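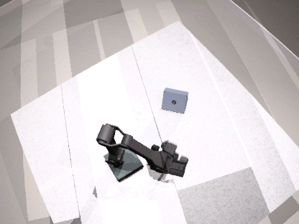
Ognjen Pavlović wanted it written down before anything else that he won't sign off on a gripper ranking until we've settled the friction values, and that he'd say the same thing if his favorite were winning. (It is winning, at the moment. He still said it.) So that's item zero, and it took up most of our first coffee.

**Gripper comparison, catch-up meeting, Ivance office, December**

In the room: Teodora Lazarević, Ognjen, and me on notes again. We started at 9:30 and I lost track of when we stopped, but lunch was over downstairs.

**1. Where the sim runs stand**

We've now got 3,544 pick attempts logged in simulation across both jaw sets, the wide flat Roltameck ones and the narrow Kolev pair. Same arm, same table, same cube every time, with only the cube's position and rotation changing between attempts. Teodora had the success rates up on the big screen: Roltameck is at 94 percent, and Kolev is behind it by enough that we all noticed without squinting.

Ognjen's objection is that both jaw sets are using the default contact settings, and the real pads are nothing like each other. The Kolev pads are soft and kind of tacky. He thinks we're grading them as if they were made of the same stuff, and I have to say I agree with him! Teodora agreed too, but she'd like to keep the current numbers as a baseline so we don't end up tuning until we get the answer we want. We're doing that. The old results stay in the shared folder, labeled "default friction," and please don't rename it this time.

**2. The cube and its hole**

A longer talk than I expected. The sim cube has the small round hole in the front face, and I'd been treating it as decoration. Teodora pointed out that the narrow jaws could land a fingertip right on it when they close front to back, and then the contact solver does odd little things (the cube twitches, or it hops). She went through the failed Kolev picks and found a bunch with that exact twitch in the log. I asked whether we could just fill the hole in. Ognjen said no, the printed cubes on the bench have it, so the sim ones should too.

We went back and forth and landed on this: run one batch with the hole and one with a plain cube, 900 attempts each, Kolev jaws only. If the plain cube closes most of the gap, we've learned something about the solver and very little about the jaws.

**3. Controller timing**

The Gronda controller is still my headache. In sim the arm settles over the target and starts closing right away. On the bench there's a pause first, and I measured it at 30 milliseconds on most moves, with a few a good deal longer. Ognjen thinks it's the position check before the close command. I think it's the driver queue. We did not resolve this, and we got a bit loud about it, in a friendly way.

Teodora asked if we could add the same pause to the sim so the two at least match. Yes, easy, I'll do it. It doesn't fix anything on the bench but it makes the comparison fairer.

**4. Start poses**

Quick one. Some episodes begin with the arm reaching away from the cube, and Teodora wants more of those. They make the planner swing the whole arm back before it can line up the jaws, and that swing is where the Roltameck housing has the most trouble with clearance over the table. Ognjen was fine with it as long as both jaw sets get the same list of poses. Agreed.

**5. Who's doing what**

- Ognjen: pull test on both sets of real pads, then send us friction values with the spread, please, and not one lonely number.
- Teodora: plain-cube batch and the new start pose list.
- Me: the pause in the sim, plus one more try at the Gronda driver logs before I ask their support desk.

Camera mounts got bumped to next time. So did the question of buying a second set of Kolev jaws, which I'd like to wait on until Ognjen's pull test is in. Teodora is booking the room, and I've asked her for the one with the working heater.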